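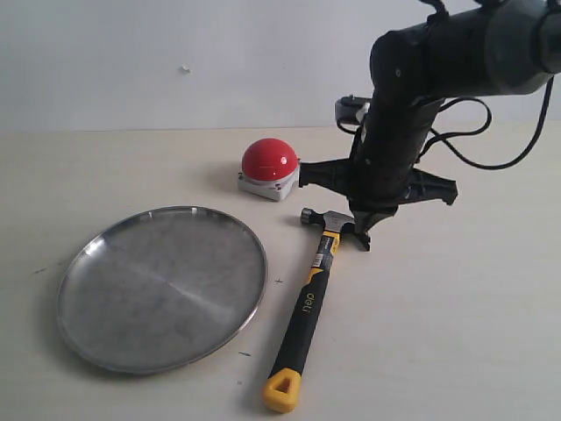

6.3 Arm does not stop, or does not restart, after a button press

Use this section when the Plerska arm keeps moving after the red button is pressed, or when it stops and then refuses to restart. Error 984 usually shows on the controller in the second case.

CAUTION: Stay out of the arm's reach until drive power is off at the controller. A held arm can drop when power is removed.

1. Turn the drive power switch to OFF. Wait 2 minutes.

2. Check that the fingers are clear of the button and of any tools on the table. Do not push the arm away by hand while it is holding position.

3. Inspect the finger mounts. Tighten any loose screw by hand. Replace a finger that is bent or cracked.

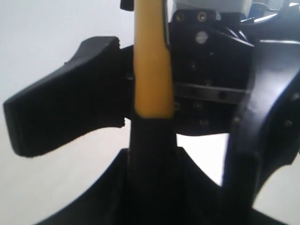
Figure 6-4. Gripper seen from the wrist camera.

4. Clear the tabletop under the programmed path. Tools left near the button are the most common cause of a false press.

5. Turn drive power on and select SLOW. Jog the arm up and away from the button.
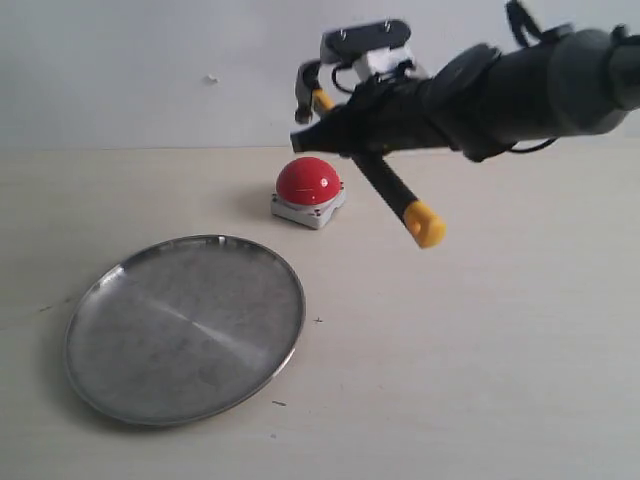
6. Press the button once by hand, with the arm still in SLOW. The controller must show STOP. If it does not, turn drive power off, lock the switch and call Stalia service. Do not run the arm again.

7. Release the button and hold RESET for 6 seconds. Error 984 should clear.

8. If the error comes back, open the Trarkedow log and look for two stop signals close together. This points to a worn contact. The contact block is rated for 4,000 presses and is replaced as a unit.

9. Run the approach to the button in SLOW and watch the wrist camera view. Stop the program if either finger heads for the base of the button. 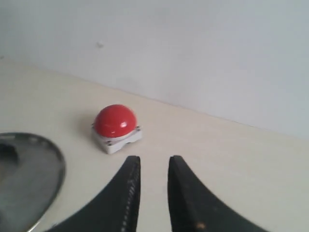
Apaza writes that on their cell the error cleared at step 7 every time and was back by the next shift, and that only a new contact block ended it. They ask that step 8 be done even when the reset works.

Note: Record each reset in the service sheet, with the error number.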